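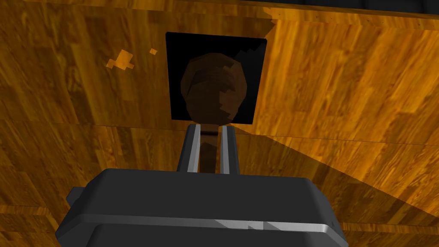
November 13, 2019. Evaluation of the Plorine simulation package (supplier: Hustau), second session. Entry by Lleucu Price.

The purpose of this session was to decide whether the wrist view supplied with Plorine is good enough for our own alignment work, or whether the lab should pay for the add-on renderer as well. The package was installed on the Dolladness workstation with the supplier's default settings, and none of the lighting values were changed. With the fingers open and their tips at the underside of the brown object, the gap between them can be read clearly, and the object stands out well enough from the black square for alignment by eye. Shadows are less satisfactory. The one crossing the right half of the wood has a fairly straight edge, which our edge filter is likely to treat as a seam between planks. The right side of the black square is also stepped near the top, and any corner fit should use the other sides until Hustau replies on this point.

Licensing. The quotation is for 3,000 per year for a single seat, support included. The add-on renderer is a further 1,160. Hustau confirmed by e-mail that the seat may be moved between machines, but the move has to be requested in writing and the old key stops working at once. Colleagues should not start a move during a batch run.

Batch run. 62 trials were queued with the default object set and the standard approach from overhead. Nine stopped before contact with a joint limit message. All nine used the same start pose, so the pose file is the first thing to check. I have copied the logs to the shared drive under the project name and left the pose file as supplied for comparison. The other trials ran to the end, but their grasp results have not been reviewed and should not be quoted to the supplier yet.

Documentation. The installation chapter is adequate. The chapter on gripper settings gives finger travel in one unit and the configuration file expects another - this cost most of the morning. The correct unit is now written inside the front cover of the printed manual.

Comparison with the Huỳnh kit. The Huỳnh trial in March gave a smoother picture but could not export the wrist view together with the joint record. Plorine exports both with a common time stamp. For our purposes the export matters more than the texture quality, and the coarse wood grain is acceptable for position work.

Open items: rerun the stopped trials with a corrected start pose; ask Hustau whether shadows can be turned off per object; obtain the renderer on a trial key before any order is placed. Recommendation on the single seat is held over until the rerun is complete.

L. Price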